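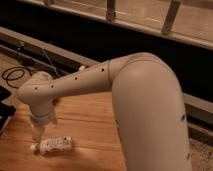
**Figure 3.** A small white bottle lying on its side on a light wooden table.

### 4.2 What people keep, and what they call it

The richest material in the whole study came from the simplest question we asked: "What do you call this?" Interviewers put it to every household in Gonness and Serkside that took part, usually at the kitchen table, and usually about something pulled out of a cupboard for quite another purpose. We had expected a handful of local words. We got 430 of them, and we are still delighted.

Small containers make up a surprisingly large share of the list. In standard usage a bottle is a bottle, with perhaps an adjective in front. In Serkside, older speakers draw a firm line between a *tollie*, which has a neck narrow enough to stop with a thumb, and a *gub*, which doesn't. The line holds whatever the thing is made of and whatever is kept in it. One speaker, asked about a vinegar bottle with a wide mouth, thought for a long while and then offered *gubbin tollie*, a compound we heard again from two of her neighbours on separate visits. Carnegie's unpublished word list for the same parish has *gub* but not the compound, so it may well be recent. 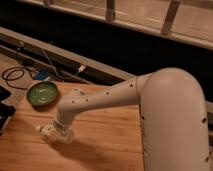 Gonness speakers know both words but use them differently. There, *tollie* covers nearly everything, and *gub* has drifted off to mean the last of the contents: the gub of the milk, the gub of the paint. It is a lovely shift, and an easy one to picture happening. If a gub is the sort of vessel you have to scrape out, the name could slide from the vessel to the scrapings within a generation or so. Makhubela (personal communication) points out that the same path would explain *gubby*, meaning thick or nearly set, which we recorded only in Gonness and only from people who also had the newer sense of *gub*.

Age matters a good deal here, though less neatly than we thought it would. Our first pass, done in January by Ngubane and Buthelezi, suggested that speakers under thirty had lost the pair altogether. The follow-up interviews told a happier story. Younger people rarely gave either word when shown an object, but they used both freely when talking about cooking, and especially when telling somebody off for putting an empty container back on the shelf. Naming tasks on their own would have missed this completely — and nearly did.

We also want to say something about verbs. To *tollie* a thing, in both villages, is to put it away half finished with every intention of coming back to it. Jam can be tollied. So can knitting, a letter or an argument. Paiva collected 5 clear examples of the last of these in one afternoon, all from the same family, and her notes on the tone of voice involved are worth reading in full (Appendix B).
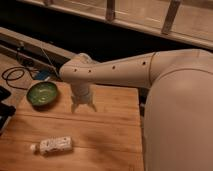
None of these verb uses appears in the Mabuza survey, which covered both villages but worked from a fixed list of 200 nouns. That is no criticism. The survey set out to map sounds, and its recordings remain the best evidence we have for the vowel in *gub*, which is short and rounded in Serkside and noticeably longer in Gonness. What it does show is how much of a vocabulary sits just outside the reach of a noun list, waiting for somebody to ask a slightly looser question.

Spelling was a puzzle throughout. Neither village writes these words down much, apart from shopping notes and the odd label in a pantry, and where we found them written they varied even within a household: *tolly*, *tollie*, *tauly*. We have used the commonest form and listed the others beside each entry. Section 4.3 takes up the words for lids and stoppers, where the two villages disagree about almost everything.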